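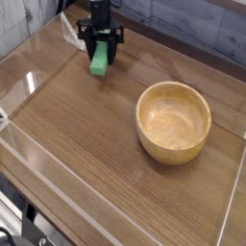

Green block in the gripper, bowl still empty.

Block and Bowl: A Gallery from the Pellileck Table

Welcome to the picture page for Pellileck, our small project on teaching an arm to pick things up and put them where they belong. We're based in Clanditstead, we have one table to work on, and for the past stretch that table has been given over to a single job: get the green block into the bowl. That's the whole task! It sounds tiny, and I can't remember when I last had this much fun with a tiny thing.

If you're new to this, the short version goes as follows. We don't write out the motions for the arm step by step. We collect examples of the job being done, lots of them, and a learning system called Binine studies the examples and tries to come up with motions of its own. Each example (we call them episodes) is a complete run from start to finish, with the pictures and the arm's positions saved together. So the quality of what Binine learns depends an awful lot on the quality of what we feed it, and most of our days go into making good episodes and throwing out sloppy ones.

At the time of writing the block and bowl set stands at 382 episodes. We began in March with a first batch of 48, recorded mostly to find out what we were doing wrong, and we found out plenty. The bowl was in the same spot every single time, for one thing. Binine got very good at going to that spot and had no interest at all in where the bowl was. Move it a hand's width and the block went straight onto the table. I laughed, then I went and rewrote the recording plan.

The plan now has 5 bowl zones and 4 starting angles for the block, and we shuffle through them so that no two runs in a row begin the same way. The zones near the clear walls are my favorites to record. There's less room for the fingers to come down and you have to think about your approach a little earlier, and those are exactly the moments I want in the data.

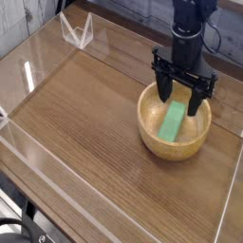

Block in the bowl, fingers open on either side of it.

I could look at that one all day. An open gripper over a block in a bowl is our end state, and we're picky about it. Early on we'd stop recording the moment the block was down, which seemed perfectly sensible, except that Binine then had very few examples of what letting go looks like. It would lower the block nicely and just hang on. Now every episode has to include the release and the lift away, plus a short pause with the arm holding still. It adds a few seconds per run and it has been worth every one of them.

We don't care how the block lands, by the way. Flat, leaning, crosswise, all fine. In the bowl is in the bowl. There was a spirited discussion over lunch about whether neat landings should count for more, and the neat landings side lost (I was on the neat landings side).

People ask why we use foam. It's soft, so a clumsy squeeze doesn't end the afternoon, and the green stands out beautifully against the brown wood grain. I also like that it forgives a slightly crooked grip. We keep crooked grips in the set on purpose, as long as the run finishes properly. If all your examples are perfect, the system never gets to see how to carry on from a middling start, and middling starts are what it'll meet most of the time.
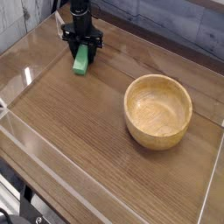

The checking happens in the evening. We play episodes back in Hopkin, our own little viewer, and each one gets a keep, a fix or a drop. Fix usually means the trimming is off, with too much waiting around at the beginning. Drop is for runs where the block slipped, or somebody's sleeve wandered into view, or the saved positions don't line up with the pictures. I used to dread this part. Then I started noticing how different the runs are from one another, how one person swings wide and another comes straight down, and now I'll happily sit there until the tea's gone cold.

Next on the list is a second block in another color, so that Binine has to choose. After that we'd like to try a shallower bowl, and maybe a mug, if we can agree on which mug. New pictures will be added to this page as those sets get going.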